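Lists > Serkby Hatters > Archive > Drying and storage

Thread index | Previous | Next | Reply | Search

Subject: Re: Caps going out of shape after washing

Dear list,

I am answering the message about washed caps, and I will add what I know about keeping them.
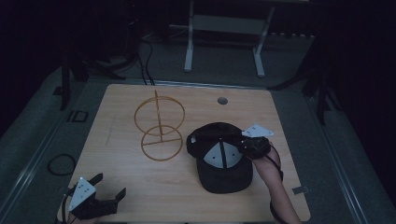 Ceden wrote in the thread before mine:

> I have given up on washing mine at all. Each time I do it the front
> panel goes soft and the peak gets a wave in it like a crisp. I put
> them over a jar to dry, as somebody here advised, and the jar left a
> ring inside. Is a wire stand any better, or is it only nicer to look
> at? And does anyone wash caps with a card peak, or do they go
> straight in the bin? I have 2 of those from my father and I would
> not like to lose them.

I can answer the last question first, and I am sorry that the answer is not so happy. If the peak is card, please do not put it in water. The card swells and the layers come apart, and after this no stand will help. You can test it by tapping the peak with your fingernail. Plastic gives a clear, hard sound and card a dull one. For a card peak I use a damp cloth with a very small amount of wool soap, only on the sweatband, and I wipe it again with clean water. It takes two or three evenings for a really dirty cap, so be patient.

For the caps with a plastic peak, I wash by hand in cool water. I leave them in the bowl for 45 minutes, not the whole night as I did when I was a beginner. With black caps please wash them alone. I once put a black one together with a cream one which I had bought in Thepsuriya, and the cream one is now grey and I wear it in the garden.

Now about the drying. In my opinion the jar is a problem for two reasons. It is closed, so the air does not reach the inside of the crown, and the edge is hard and narrow, so all the weight sits on one line. An open stand lets the air through. But thin wire can also leave a mark if the cap is heavy with water, therefore I first roll the cap in a towel and press it, and I put a folded face cloth between the crown and the wire. I take the cloth away when the cap is nearly dry. Please check that the wire is coated, or you may find rust on the lining.

The stands from Fandum were mentioned here in April. I own one and it is good, but the foot is a little small for a wide cap, and it fell over twice near an open window. I paid 187 for it with the postage, in our money — I will not say it is cheap.

The wave in the peak can usually be corrected. Hold it in the steam of a kettle for a short time, bend it gently with both hands, and keep the curve with a ribbon until it is cold. Do not use an elastic band, it leaves a dent on both sides.

For the winter I keep mine on a shelf with tissue paper inside the crown, never one inside the other. If somebody has a better method for a small flat, I would be glad to read it. Message 689 in the archive has a drawing of a hanging rail, but I could not understand the measurements.

With kind regards from a rainy Serkby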